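Sharpening kitchen scissors

225 shares
2 comments

I put off sharpening my kitchen scissors all through July, and by then they were chewing chives instead of cutting them. If yours come apart at the pivot, take them apart first - it's so much easier! Lay each blade on a damp towel and run the flat stone along the beveled side only, always in one direction.

My stone is a Hirano and I love it, but the cheap one I had before did fine too.
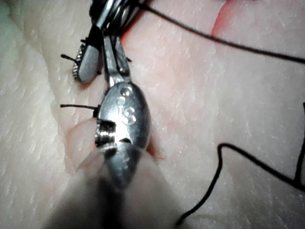
Wipe both blades, add one drop of oil at the pivot and snip some scrap paper before you go near the herbs.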